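Print this page | E-mail this entry

Kitchen bench notebook, Festville workshop
Posted 3/3/20 by the bench editor

Pan day again. I'm writing this up before I forget which pan did what, so excuse the order, it's the order things came out of the cupboard.

Quick recap for anyone who skipped the last few pages. We have the kitchen corner in the Fleltstead building to ourselves until July, and the plan is to get through the whole pile of nonstick and enamel pans and decide how we want them washed. The cooking notes are in the other book. What I care about in this one is the washing: what you scrub with, how long you leave it, where you put your hands, and whether the pan looks any worse for it at the end. It sounds dull and it's a bit dull, but I've been looking forward to it all week!

Budget first, because I'll get asked. We have 600 left out of 2,700, and most of what went out was for pans and the sink unit. I don't want to buy any more pans. I do want more sponges, and a proper drying rack - the folded towel is fine for one pan and hopeless for four.

Started with the small gray frying pan from the Rivance set. Egg on it, left to sit while I had my coffee (so, a while). Soft side of an ordinary yellow sponge took most of it off, and then there was that ring right where the side starts to curve up. It's always that ring. I've started doing the ring first, before the flat part, while the sponge still has plenty of soap in it. Much less going back over things that way. Try it and tell me if I'm imagining it.

Then the Onsri saucepan, with rice. I gave it 18 minutes with hot water and a squirt of soap and went off to sort lids. Most of the rice lifted when I poured it out, and what was left came away with the sponge without any real pushing. I know some of you think soaking is cheating. I don't care, I'd like my wrists to last.

Lids, while I'm on it: we have more lids than pans. Three of them fit nothing in this room at all. I've put them in the box by the door and if they belong to somebody's house, please take them back home.

A word on sponges, since that's where most of my opinions are today. The plain yellow ones are good for the first two washes and then go floppy in the middle. The green-backed ones I've banned from anything nonstick, and I've written that on the inside of the cupboard door in marker so there's no arguing about it. The sparkly scouring ones I was all ready to hate (they look like something off a party dress), but they grip better than the plain ones and they stand up stiff enough to get along a rim. For the cream pan they've been my first choice, and I'd buy another bag.

The cream pan is the awkward one. It's deep and wide with a long handle, and it doesn't want to sit down in the basin. You end up with it partly over the sink and partly on the counter, and the handle sticks out toward whoever's standing there. I've tried turning it so the handle points at the faucet and that's worse, you can't get at the near side at all. Handle out to the right is the one that works for me.

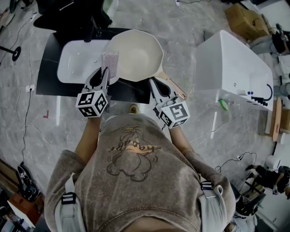

I also want to stop washing that one from the middle outward. The rim isn't a plain circle, it has those slight corners to it, and sauce collects in them. Go around the rim first, a bit at a time, then down the wall, then the bottom, then rinse and do the outside last. The outside of a pale pan shows everything, so don't skip it just because nobody cooks on it.

Couple of other things from today.

The black counter is lovely and it shows every single drop. Wipe it between pans. I used one cloth for the counter and one for the pans and kept them on opposite sides, and that was the first session where I didn't mix them up.

Handles: the hanging loop on the cream pan needs a wipe through the inside as well. I used the corner of the dry cloth folded to a point - fiddly, but it's quick once you've got the knack.

Drying. Tilt the pan, let it run off, then towel. Towel first just gets you a soaked towel and then you've nothing for the next pan. Please put the used ones straight in the wash bag and don't hang them on the chair.

Still to do: the grill pan (dreading it, all those ridges), the two baking trays, and a second go at the saucepan with no soak so there's something to compare with. If anyone gets to the grill pan before me, write down which brush you used, and put it in this book, please, since the sticky notes keep falling off the cupboard.

Last updated 3 hours after posting: added the bit about towels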